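Narnow Issues Safety Notice and Free Replacement Part for Hand-Held Grippers

3 min read

Search news Enter keyword Go

CLARNBERG, November - Narnow is asking all users of its Eze finger linkage kit to stop using the kit until a replacement spring has been fitted. The kit is an add-on for hand-held grippers used to record household tasks for robot training. Under some conditions the fingers can fail to open when the trigger is let go.

The company has received 14 reports of the fault. In 8 of them the user's own fingertip was caught between the grip pads. The injuries reported were bruising and, in one case, a small cut. No one needed hospital treatment.

The fault comes from a return spring inside the trigger housing. Springs from one supply batch were made too soft. After long use they no longer push the linkage all the way back, and the fingers stay partly closed on whatever they are holding. The user feels no change in the trigger and may reach in with the free hand to clear the object.

Most of the reports came from packing and tidying work, where two grippers are used close together over a box and small items are picked up from a soft surface such as a bed. 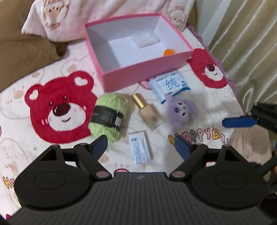

Light objects are the hardest to judge. A heavy item will usually drop out of a sticking gripper under its own weight, but a small carton or a packet stays where it is, and the user may take this for a normal grip. Narnow's test bench in Astdale repeated the fault with cartons, soft packets and small lidded containers. The first sign of sticking showed up after 105 minutes of steady use.

The batch went into 33 kits, all shipped from Clarnberg. Owners of these kits are being contacted directly. Narnow is asking everyone else to stop as well until they have checked the batch mark, which is stamped under the trigger cover. Kits marked with a C do not need the new spring and can go back into use.

Owners of affected kits should do the following:

- Switch off recording and put the gripper down on a flat surface.
- Do not pull the fingers apart by hand. If an object is held, slide it out toward the open end.
- Do not oil the linkage. Oil does not cure the fault and can damage the pads.
- Ask for a replacement spring through the Narnow service desk in Astdale. 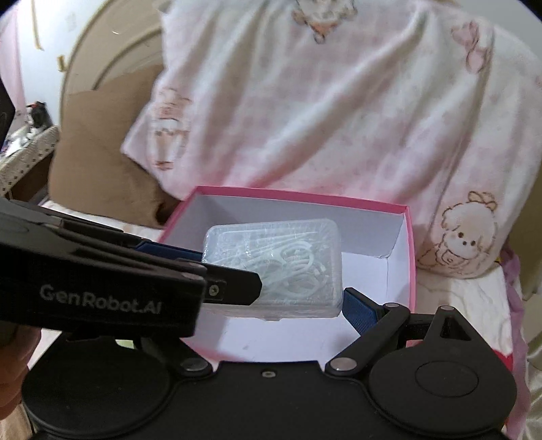 Two-handed work needs extra care even after the repair. When one gripper steadies a container and the other reaches past it, the linkages can meet, and a knock may leave a finger out of line. Narnow now advises a short open-and-close check before each session - with nothing between the pads.

The spring is free and takes a few minutes to fit. Users who would like Narnow to do the work can send the kit to Astdale, and return postage will be paid. Recordings made before the repair are not affected, but sessions in which a finger stuck should be marked so that they can be reviewed.

Shipping of new Eze kits has been on hold since the cause was found and will start again once the remaining stock has been checked.

Related items

Eze linkage kit: how to find the batch mark
Astdale service desk extends opening hours
Changing worn grip pads
Narnow opens second store room in Clarnberg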